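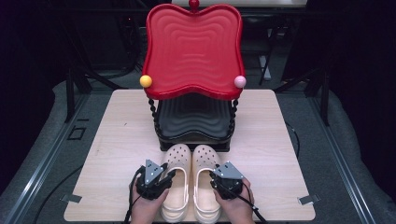
# Clogs

A **clog** is a shoe you step into without much ceremony. I started this entry for our little wiki because Nhi Nghiêm kept asking me why the word covers both a carved wooden shoe and the light pink pair I keep next to my small red-backed chair, and I ran out of short answers.

## What counts as a clog

The old sense is a shoe made partly or completely of wood. The newer sense is looser (and comfier!): a roomy slip-on, usually molded, with a wide toe. Fermín Lagos, who edits the slipper pages here, wants them split into two entries. I'd keep them together – people look up one word, after all.

## Parts

- **Toe box:** the covered front. On molded pairs it's often dotted with small round holes, like mine.
- **Footbed:** the part you stand on. With an open heel you can see most of it from above.
- **Rim:** the edge of the sole, sometimes noticeably thicker than the rest.
- **Heel:** open on a lot of modern pairs, closed on the traditional Dutch kind. 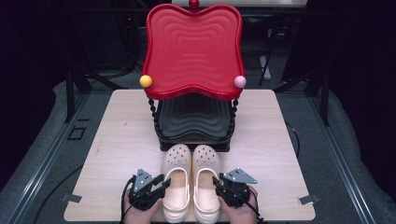 Sizing is where I get grumpy. Plenty of makers skip half sizes, so I wear a 7 in my Chauke gardening clogs and had to go up one in Cluler, which still pinched across the top. Tolera Tilahun tells me to go up every time and wear socks, but he also wears socks to the beach, so weigh that as you like.

## Storing a pair

I put mine side by side, toes pointing in, heels toward me, so I can walk straight out of them and turn them around later. Chantelle Botha does it the other way, toes to the door. Both work fine. Keep molded ones away from heaters and out of a parked car in August – some foams shrink, and I lost a nice green pair that way.

## Small chairs near shoes

A low seat by the shoes is handy if it's sturdy, and a decorative one is just nice to look at. Mine has wavy ridges on the red back and twisted black posts at the sides, and I'm very fond of it. More under *Decorative chairs*, once Fermín finishes it.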